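I've been hooked on the simulation runs coming out of Treltwood this spring, so when the Burthorpe lab posted a fresh batch I dropped everything and spent the evening clicking through it (my dinner burned, no regrets).

The idea is simple enough. Before the arm gets to try anything in the real workshop, it practices inside a computer, and every practice run gets saved so the learning system has something to study. The new batch, which they're calling Ramley, has 700 runs in it, up from 118 in the first one. That's a huge jump!

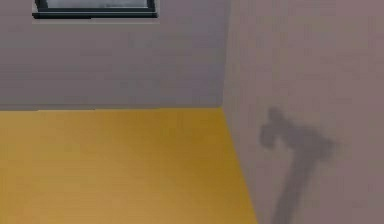

By the Obradović Notes blog | Posted 2024-04-17 | Filed under: Robots

What got me is how bare the practice rooms are. Mauve walls, a big mustard-yellow surface, a slice of dark-framed window up top, and then the arm's shadow creeping up the right wall with its gripper end like a claw. I kept going back to that shadow. Lighting is one of the things the team changes between runs, along with wall colors, so the system gets used to rooms that don't all look alike.

Two people are driving the arm by hand controller for now, and they trade off every hour. I asked if I could have a turn and got a very polite maybe.

The next batch is planned for June, with drawers and cups added to the task list. The lab says it'll also put out the notes on the runs it threw away, and I can't wait to read those!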